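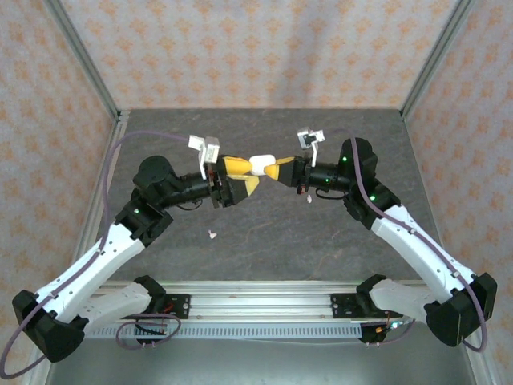
About Flosbridge

Flosbridge is an evening and weekend school for adults who want to read, write and speak better English, finish a high school equivalency diploma, or get ready for a citizenship interview. We teach in the former Nwachukwu dry goods store on Cisik Street. The name is still in the tile at the front step, and many people in town call the school "the Nwachukwu building."

Kurniawati Mandagi started the school with one class of beginners. She had been teaching fourth grade and kept meeting parents who wanted to help with homework but could not follow the instructions on the page. The first group met in a borrowed church hall from 6:30 to 8:30 p.m. and used photocopied workbooks. When the hall was sold, the class moved to Cisik Street and took over the ground floor. The upper floor was added later, after the stairs were rebuilt and the wiring was brought up to code.

Last year 574 students were enrolled in at least one class. Of those, 91 finished the full diploma program. Since we opened, 2195 people have completed a course with us.

What we teach

English classes run at five levels. New students take a short placement test and talk with a teacher for ten minutes before they are assigned a level. People change levels during the term when the first placement turns out to be wrong, and there is no fee for that.

The diploma program covers math, science, social studies and language arts. Most students take two subjects at a time. A full program usually takes three terms, although students who have been out of school for a long time may want four or five. Math is the subject people put off the longest. We suggest starting it in the first term.

Citizenship preparation is an eight-week course offered in the fall and again in the spring. It covers the civics questions, the reading and writing portions, and practice interviews. We do not give legal advice. The office keeps a list of accredited legal help in the county.

We also run a small bookkeeping course for people who own or plan to open a business. It grew out of requests from former students and is taught by working bookkeepers.

How classes work

Terms begin in September, January and April. Evening classes meet twice a week and weekend classes meet once, for a longer session. Class size is capped at 16. If a class is full, your name goes on a waiting list and the office will call when there is an opening, which is usually within the first two weeks.

Attendance matters more than grades here. Students who miss more than four meetings in a term are asked to come in and talk about whether the schedule is right for them. Shift workers can split their time between an evening section and a weekend section of the same level.

Child care is available on the ground floor during evening classes for children ages three to ten. Please sign up at registration.

Cost

English and citizenship classes are free. Students buy their own workbook or borrow one from the office. The diploma program costs $224 per term, including books. Payment can be made monthly. The Sidodix Fund, set up by a local family, covers the full fee for students who cannot pay, and the form is one page long.

Visiting

The office is open from noon to 9:00 p.m. while classes are in session. You can sit in on one class before you register. Street parking is free after 6:00 p.m., and there is a ramp at the side entrance. In June the office closes at 5:00 p.m.

Share this page | 7 shares | 0 comments

Flosbridge, Cisik Street | Contact the office | Copyright Flosbridge. All rights reserved. | Back to top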